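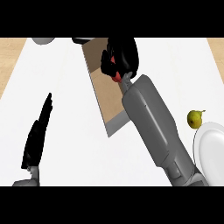 Figure 2. Rendered view of two robot arms over a white table, with an open cardboard box.

4. Coordination between client, designer and builder

4.1 Background to the cases

The third set of interviews dealt with small residential building firms and the way in which they divide work between the office and the site. The firms were drawn from the Mondstead area, where most house extensions and full rebuilds are carried out by companies with fewer than 18 employees. In firms of this size the person who prepares the quotation is often the same person who orders materials, meets the building inspector and answers the client's calls in the evening. The literature on large contractors gives little help in understanding such arrangements, as it assumes separate departments for estimating, purchasing and site supervision.

Two firms were studied in depth. Taltero builds single-family homes and employs its own carpenters and bricklayers. Grurnari manages extensions and interior work, and hires almost all of its trades by the job. Both firms offer design and construction under one contract. Dağdelen and Karakaya (this project, first working paper) described the contract forms used by the two firms, and that material is not repeated in this section.

4.2 Changes after signature

In both firms the contract price was fixed at signature and adjusted through written change orders. Practice differed widely from one project to the next. At Taltero, a change order was issued before any altered work began, and the client's signature was required even where the change had no effect on price. The site supervisor regarded this rule as slow but did not report any dispute that had gone beyond a meeting. At Grurnari, small changes were agreed by word of mouth on site and entered in the accounts at the end of the month. Clients of Grurnari spoke well of the speed with which requests were handled. Several of them were nevertheless surprised by the final invoice, and one client withheld payment until each item had been explained in writing.

The most frequent changes concerned kitchens, window positions and electrical outlets. Window changes caused the greatest delay. A window moved by a small distance after the frame had been ordered required a new drawing, a new lintel calculation and, in some cases, a fresh notice to the permit office. Clients rarely knew of these steps when they made the request. The designers interviewed at both firms stated that they would prefer to settle window positions by means of a full-size marking on the ground before the drawings were submitted. Only Taltero had done so on a regular basis.

4.3 The Després extension

The Després extension, a rear addition with a new kitchen and a utility room, shows how the matters described above can meet in a single project. Work began in March. The original allowance for the kitchen covered cabinets and fitting but left out the disposal of the old units, and neither the client nor the firm noticed the omission until the old kitchen had been removed. A second problem followed when the floor of the existing house was found to be lower than the survey had recorded. The firm proposed a shallow step, and the client asked for a level floor. The level floor was built, at a price agreed in an exchange of text messages.

Both parties later described the text messages as a sufficient record. They did not agree on what the messages meant. The client understood the price to include the floor finish, whereas the firm had priced the base layer alone. The difference was settled by sharing the cost of the finish. The site supervisor has since used a one-page form for every change that affects levels, drainage or structure, and continues to accept spoken instructions for paint and fittings.

4.4 Discussion

The cases suggest that the involvement of company directors in daily site matters has mixed effects. Clients valued direct access to a person who could make decisions, and decisions were made sooner where a director visited the site each week. The same access encouraged clients to bypass the site supervisor, who then learned of changes from the trades. At Grurnari this occurred on most of the projects discussed. At Taltero the directors referred all requests back to the supervisor, although two clients found the practice unhelpful at first.

The findings are limited to firms that work under fixed-price contracts. Cost-plus work places the risk of late changes on the client and may lead to different habits of record keeping. The treatment of subcontractors' own claims for additional work is taken up in Section 5.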